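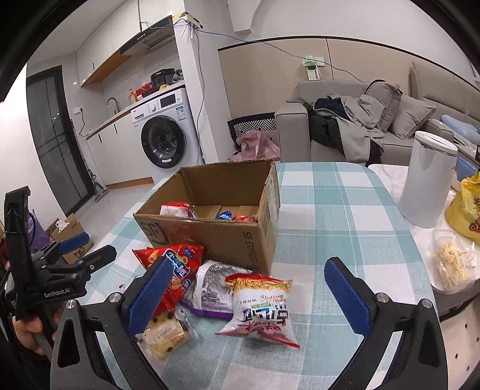

The shop called itself Karcombe Home & Kitchen, and for most of the spring it looked like any other small retailer selling cookware on the internet. It had a returns page, a delivery table, a photograph of a brick building and a paragraph about the family who had run the business for three generations. It also had a cast iron casserole at £39.60, when the same pan cost more than twice that everywhere else.

Llinos Jarman ordered one in April. She teaches music in a primary school and had been looking for a large pot since moving house. She found the shop through an advert beside a recipe and paid by debit card a little after ten at night.

"I did look at the reviews," she says. "There were 243 of them, nearly all five stars. I read the first page and thought, well, people are getting their pans."

A confirmation email came within minutes. It carried an order number and a link to a tracking page run by a courier named Udurmont. Over the next 20 days the page moved her parcel from "accepted" to "in sorting" to "with local depot", and then to "delivered, signed for". Nothing had arrived. When she wrote to ask who had signed, she was told to contact the courier. The courier's only contact form sent her back to the shop.

She then did what she wishes she had done in April and searched for the courier by itself. Udurmont had no depots, no phone number and no mention anywhere except on its own site and in the complaints of people who had also been waiting for pans. Its web address had been registered nine days before Karcombe's, through the same registrar.

A tracking page of this kind costs very little to make. It holds a list of messages and a timer. The customer checks it every day or two, sees that something has changed and goes on waiting. The longer that goes on, the harder it becomes to get the money back, as banks set time limits for disputed card payments and some buyers don't notice until the limit is close.

The reviews were easier to pick apart once there was a reason to try. Many had been posted on the same two dates in February, before the shop was open. Several praised a rice cooker by name, a Sekine, that Karcombe did not stock. The wording matched reviews on an unconnected site selling small appliances, with the shop's name swapped in. One swap had been missed, and a customer in the middle of page six was still thanking Huenchumán for a lovely kettle.

Huenchumán had closed the previous autumn. Its old pages, which can still be read in a public web archive, show the same delivery table, the same returns policy and the same three generations of family. The brick building was there too, although it was said to stand in a different town.

We put the findings to Karcombe by email and through its contact form. The first reply offered us a discount code worth 20 per cent. The second, a day later, said that all orders were dispatched promptly and that delays were the responsibility of the carrier. We asked for a company number and heard nothing more. By August the site had gone.

A group of buyers who found each other on a consumer forum has kept a list of losses. It has 396 entries. Most are for a single pan, but one couple fitting out a holiday let spent roughly £800 over three orders, the last of them placed while they were still waiting for the first.

Jarman got her money back after seven weeks. Her bank refused at first, pointing to the delivery record, and changed its mind when she sent the registration details for the courier's site along with copies of the emails. She keeps the lot in a folder.

A traded company selling to people in the UK should show its registered name and number somewhere on its site, and the number can be checked free of charge. The age of a web address can be looked up in a minute. A credit card gives stronger protection than a debit card on anything costing over £100, and in either case it is the bank that should be told first, in writing, with dates.

Jarman bought her casserole in the end from the hardware shop near the school. It cost her £85 and she carried it home on the bus.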